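Print | E-mail

Kuster Cervical Cap, size 2

Soft silicone cap worn over the cervix and used with spermicide. Can be washed and used again.

Fit: Size 2 is for women who have given birth. Ask a nurse to check the size before first use.

Wearing time: Leave in for at least six hours after sex.

Supplied by Mellstead, order code 867. Clinics in Tollelside can order from Touran Fallahi.
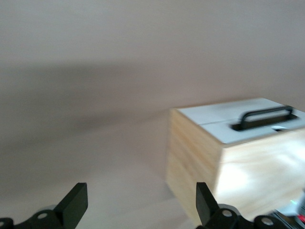
Does the cap protect against infections?
Use a condom as well if you need that protection.

Print | E-mail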